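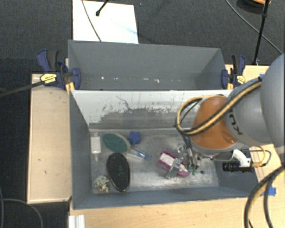 Rajitha Karunaratne thinks written rules for a picking cell are mostly paperwork, and that anyone with sense checks the bins before pressing start. I've heard that before. I have also read the Prustotetti logs, where people with sense skipped the check for most of March.

So, the steps we use at Ilside. They're dull.

1. Stop the arm before a hand goes near either bin. Paused in software doesn't count as stopped.

2. Pull on each bin. If it shifts, redo the clamps. A clamp that held yesterday tells you very little.

3. Trace every cable at the wrist by eye, then jog the arm through its widest turn at low speed. Watch for 30 seconds.

4. Look over the objects. Glass gets checked for chips before each run. Wipe out any powder or grit, whatever the last shift says about it.

5. Run 6 picks with someone at the stop button. Then let it go on its own.

6. Write down every drop, including the ones you think were a fluke.

Asanka Wanigasekara wants step 5 raised to 90 picks. I doubt anyone would stay awake for it. The Hutness checklist asks for none at all, and I wouldn't copy that either.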